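Can a machine fold my laundry yet?

I've been asking this since the summer my second kid was born and the dryer never stopped, and this August I finally got a fresh answer, because my old coworker Tia Bloxham invited me over to see what her group at Pinon has been up to.
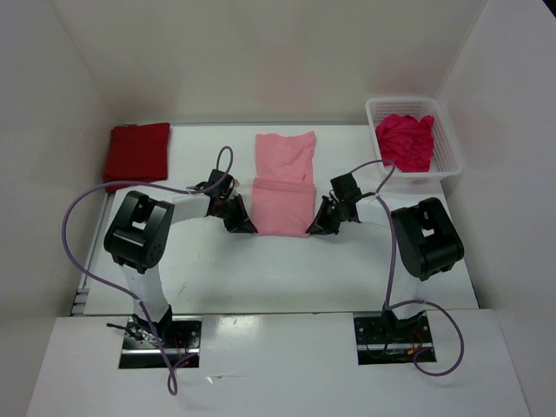 Tia warned me on the way in that folding is the chore everyone asks about and the one that makes her team groan. A plate is a plate from any side. A T-shirt is a different object every time you let go of it! You drop it, it lands in some new heap, and whatever the machine knew about where the hem was is gone.

So, can it do it? Sort of, and I mean that with a lot of excitement. I stood there for most of an afternoon and watched two arms work on small pieces of cloth, and when it goes well it's lovely. They meet in the middle, take a corner each, and over it goes. I clapped the first time (I was the only one who clapped).

When it doesn't go well, you get the thing I do at midnight with a fitted sheet. One side catches two layers, the other side catches one, and the whole piece comes up crooked. Nusrat Fakir, who keeps the log, showed me the count: 180 tries on plain cloths that week, and 5 in a row was the best streak without a person reaching in. She was pretty pleased with that streak. Back in spring it was two.

Speed is the other thing. A fold I'd do in a couple of seconds took them roughly a minute. I went in thinking that would bother me and it didn't at all. My dishwasher takes two hours to do what I could do in twenty minutes, and I love my dishwasher. If something wants to fold towels slowly while I'm asleep, please, go ahead.

What surprised me more was the basket end of the job. I'd always pictured folding as the hard part, but Tia says getting one item out of a pile, and only one, and then finding its edges, eats up as much of their time as the fold. Makes sense when I think about my own basket, where every sock is inside a pant leg.

Things I'd hand over tomorrow if I could: washcloths, dish towels, cloth napkins. Things I wouldn't: sweaters, anything with buttons, and my daughter's leotards, which I can't fold either.

I asked Tia when I could have one at home and she laughed for a while. Then she asked what I'd want it to fold first, wrote "dish towels" on the back of her hand, and said to come back after the holidays. I already have a bag of them by the front door.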